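Lelau benches: house rules for shared robot work
Progress report to the Pretmont fund, March

Dear all at Pretmont,

We are a little over halfway through the grant, and it has been a busy and rather happy stretch. You asked us to write down how we work as well as what we record, so most of this report is about the rules – how they have settled, and where they still pinch.

The rule book now has 30 rules on 8 pages. It began life much longer, and the Preltevis team kindly read every draft.
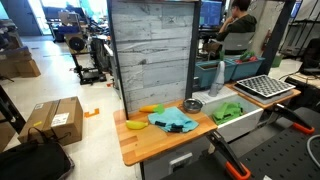 Do the rules apply to short trial runs as well?
They apply to every run, however short, and the bench log is filled in each time.

Cloth handling took up most of our evenings. Soft things fold differently at each attempt, so we now ask for a written start position, a slow first approach and a hand near the stop button throughout. We logged 396 cloth runs against a target of 400, and I hope you will forgive us the last four!
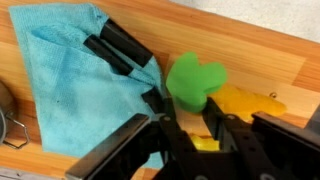
Changing the bench layout

Any change of layout, even swapping one toy vegetable for another, gets a new line in the log and a fresh check of the arms' reach. People grumbled at first (I was one of them), but the records are so much easier to compare now.

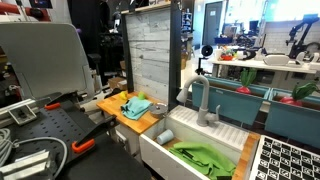
Toy kitchen with sink and printed marker board, Lelau.

Still to do before the next report: the rule on who may restart an arm after a stop, which the Abubakar group would like made stricter, and a shorter induction sheet for visitors. We would welcome your thoughts on both.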